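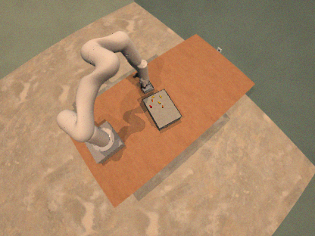
Simulated arm at the tray with the small yellow, orange and red pieces.

Workshop tips: sorting small pieces in simulation

These are notes from our bench in Susville, where we prepare the picking software before it goes to the real arm. The planner is called Kevura and the simulator setup is Betar, but most tips will serve you with other tools also.

Keep the tray shallow. With high walls the planner spends its time on avoiding them, and you learn little about the grasp itself.

Put the gripper beside the tray at the start of each run and let the first planned move be short. If this short move already fails, check the base transform before you touch anything else. In January I lost two evenings on a base plate that was rotated in the scene file and straight in the planner file.

Do not switch off shadows to make the color detection look better. The arm throws a dark shape on the table, and your detector must learn to ignore it. Yellow and orange are the difficult pair. Set the limit between them on hue first, and only then adjust brightness.

Save the random seed with every run. My log has 1708 runs, and the first 435 have no seed, so I can not repeat them.

Change one setting at a time, and give each setting 200 runs before you judge it. Write the old value in a comment.

For small pieces, close the gripper slowly in the last part of the motion. Benavides, our older controller, closed at full speed and pushed the pieces into the corner of the tray.

When the planner gives no path, raise the approach height a little and try again. Look at the collision margin after this.

Last updated June 25, 2020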